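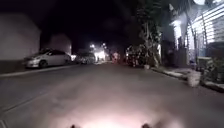

Anas Gaber wanted to know why the robot had to guess at all. Couldn't it just look, he asked over the radio, and drive where the road was?

"It does look!" I said. "It looks, then it guesses what it'll see two seconds from now, and then it looks again and marks its own homework."

I had been explaining the method to everyone that fall, including my dentist. I couldn't help it. For 3 years we had taught Detus to drive at night by showing it labels: curb, car, wall, bush. It did fine in the bright patch from its own headlight and badly past it, where everything turned into gray mush. Then I threw out the labels and had it predict instead. Wherever the guess and the real view disagreed, it put a little doubt on the map, and where the doubt piled up, it slowed down. We called the doubt number the Zaketti score, after the bakery where I'd drawn it on a bag.

So on 24th September I was in the van with a laptop on my knees, watching Detus face down a long block in Lereo with cars along the left curb and streetlights burning at the far end. Anas was out on the next corner with the stop button. The score sat at 12, which was lovely. I read it out to him anyway.

"Is 12 good?"

"Twelve is gorgeous."

Then it started climbing. 40, 90, 150. I leaned in until my nose was almost on the screen. The parked cars were calm, the white house was calm, even the big glare down the road was calm, and I'd have bet my bike on the glare. All the doubt was gathering by the right sidewalk.

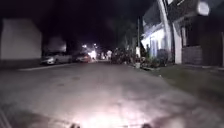 The old version would have called the whole clump a bush and kept its speed. I know it would have, I'd watched it do exactly that in December on the Van Dusen lot, with a hedge that turned out to have Rachid Bouazza in it, looking for his keys.

The new one reached 279 and eased off to a crawl. Nothing dramatic, no screech. It just didn't know, and it drove like something that didn't know, and I was so happy I hit the roof of the van with my hand.

"What is it?" Anas said. "What's over there?"

"No idea! Neither does Detus!"

"And you're pleased."

"Anas, it's the best thing it's ever done."

He was quiet for a bit. I could hear him walking.

"Do you want me to go and check?"

"Not yet," I said. "Give it two more seconds, it's making another guess."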